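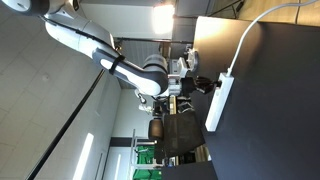
Clindlow is the set of arm recordings I've been putting together at Inen, where we check and re-tag the electrical gear that comes back from hire. If you've never worked a returns bench, it's a lot of small handling: pick up, turn over, find the tag, put down, do it again until smoko. The arm has a share of that now, mostly the everyday stuff like the white power strip on the dark bench, and the notes below cover what's in the set and what it has meant for those of us who used to do every bit of it by hand (me included, eleven winters of it!).

What's in it

300 episodes. Of those, 240 are for training and the rest are held back for testing, so please don't mix them. Each episode is one go at one task, start to finish, including the goes that went badly. I left those in on purpose. The first version had them stripped out and it gave everyone upstairs a very rosy idea of how a shift goes.

127 of the episodes involve a power board of some kind. The others are tags, plug packs, short leads and a grab bag of oddments. The split follows what came across the bench in September, which was a heavy month for boards, so don't read it as a picture of the whole year.

How the work runs now

One person per bench, one arm. You load the bench, the arm does the lifting and presenting, you do the looking. Anything with a damaged cord, a burn mark or a smell goes in the reject bin and a human makes that call every time. We argued for that early and got it in writing before the first arm was switched on, and I'd tell any other workplace to do the same.

The name for the routine that runs the arm is Plostalska, and you'll see it in the folder names. The older routine was called Ladefoged. A few early episodes still carry that label and they move differently, slower on the way down and a bit jerky near the wrist. Sort on the routine field if that matters to you.

Tags

Tags are the hard part. A strap tag is light, it swings, and it'll flip its printed side away from you the moment you touch it. People do a thing with their thumb that I'd never noticed I was doing until I had to write it down for someone.
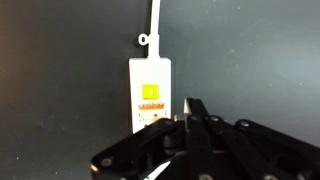

Kimutai Lema was the one who worked out that we should score tag episodes separately. Before that a dropped tag counted the same as a dropped lead, and the numbers told you nothing. Kimutai also asked for the "hand took over" field, which I grumbled about (more typing!) and now use more than any other column. It's a plain yes or no, filled in by whoever was on the bench.

What changed for us

Sore wrists are the big one. I used to finish a long run of returns with my right hand humming, and I don't miss that at all. Against that, the day is quieter and you talk less, because there's one of you at a bench where there used to be two. We've moved the benches so you can at least see each other, and the morning break is now taken together whatever the queue looks like.

There's also a new sort of tired. Watching a machine do a job you could do faster is its own kind of work, and we swap off after 100 items so nobody's eyes glaze over. I pushed for less than that and lost. We'll be looking at it again.

Nobody lost a job on our floor, but two people who left weren't replaced, and I think a data card about our labour should mention it.

Known problems

Glare from the lights shows up in plenty of the footage. Wrist views often have the gripper covering part of whatever you're trying to see, and small print on tags can be unreadable, so don't plan on training a text reader from these. Background clutter changes between shifts. The notes column was typed by several of us and the spelling is all over the place. "Bord" means board.

Using it

Fine for research and teaching. Please don't use it to rate or time individual workers. Bench staff agreed to the recordings on that condition, and the shift column was removed for the same reason.

If you find a mislabelled episode, send me the episode number and what you reckon it should be. I go through them when the returns are slow, usually after 3 pm.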